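Open day at the Konby robot workshop, Banen

Posted after our trip on Sat 27 October 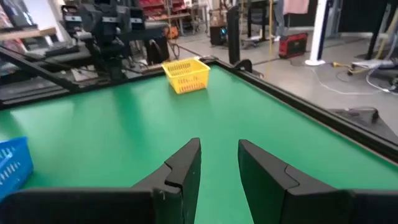 Gripper open over the green table, yellow basket in the far corner, a bit of the blue one on the left.

I'd been meaning to get to one of these for ages, and this time I finally did — train to Bowen, then the little bus up the hill to Banen, which only runs on the hour and was full of people clearly going to the same place. Doors opened at 10 and there was already a queue (and a smell of bacon rolls, which I gave in to straight away).

The workshop does two open days a year, and the next is in December if you missed this one. It's free, but you need to book a slot for the demonstrations. Mine was slot 3, ticket number 119, and I've still got the sticker on my coat.

The demo I liked best was the sorting one. The arm works over a table with plastic baskets on it, and the idea is that it picks things up and puts them in the right basket. It sounds like nothing at all, and then you stand there for twenty minutes and miss your coffee! The picture at the top gives you the view down between the two fingers, which I love because it makes the table look enormous — all that shiny green and the yellow basket miles off in the corner. The gripper has nothing in it there, just the gap between the fingertips.

I asked far too many questions, as usual. The software they use is called Gondudano (I made them spell it for me) and it was written in-house. The woman running our slot told us that shiny surfaces are a pain for the cameras, and you can see the reflections on that green top, so I can believe it. She also said soft things are harder to pick up than hard ones, and that socks are the worst of the lot.

There were 4 demonstrations altogether and I managed three of them. The one I missed was the drawing robot, which had sold out by the time I got my act together, so book early if you've got children with you. Ours came home with badges and a strong opinion about which arm was best.

Getting there: the bus stop is right outside the gate, and there's a bit of parking round the back of the building. Bring a jumper, the big hall gets chilly by the afternoon. The café takes cards now.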